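Visit report: Flurklow, Brandari building, level two
November 2021

The party went through the ground-floor store first, then took the stairs to the project room. The store holds 1000 catalogued items on fixed racking and is run by Batista under a separate agreement, so it is left out of this report.

The project room is used for meetings and for bench work at one long table. The table has a wooden surface in a light brown grain, with a pale line running parallel to the edge. Hand tools are brought to it as needed. The reach grabber in use on the day has a metal shaft, a black handle and a claw jaw with two curved prongs.
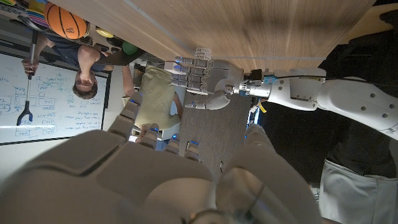 Project room, reach grabber at left.

Floor area was given as 58 square metres. One side wall is clad in grey perforated acoustic panels, set in tall strips with dark seams between them. Speech was clear from both ends of the table at normal volume. A strip light is set into the panelling and there is a small wall plate near it. The ceiling is bare concrete. A slim linear pendant hangs over the table area on thin cables.
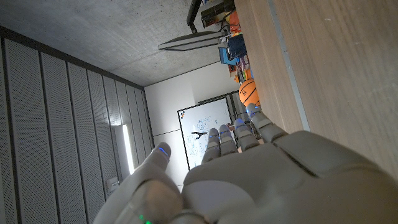 Panelled side wall and concrete ceiling, looking to the whiteboard.

The panelling was supplied by Plonard and fitted in March at a quoted cost of $517 per bay, labour included. No test figures for reverberation were available. We asked for them and they are to follow by mail.

The far wall is plain white and carries the whiteboard, which has a thin black frame. It was in use for a diagram in blue, boxes joined by arrows, with a few coloured magnets parked near an upper corner. Storage at that end is open and fairly full: orange items, a blue box, small coloured pieces. A basketball was kept on the table.
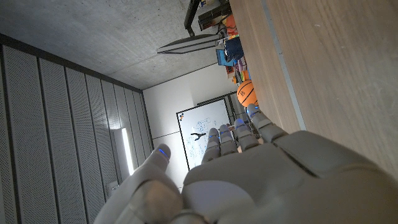 Batista replied to the draft that the open shelf should be graded as a fault, as small parts left there do not get back to the store and the catalogue drifts. The grading has been left at "note" until the next visit.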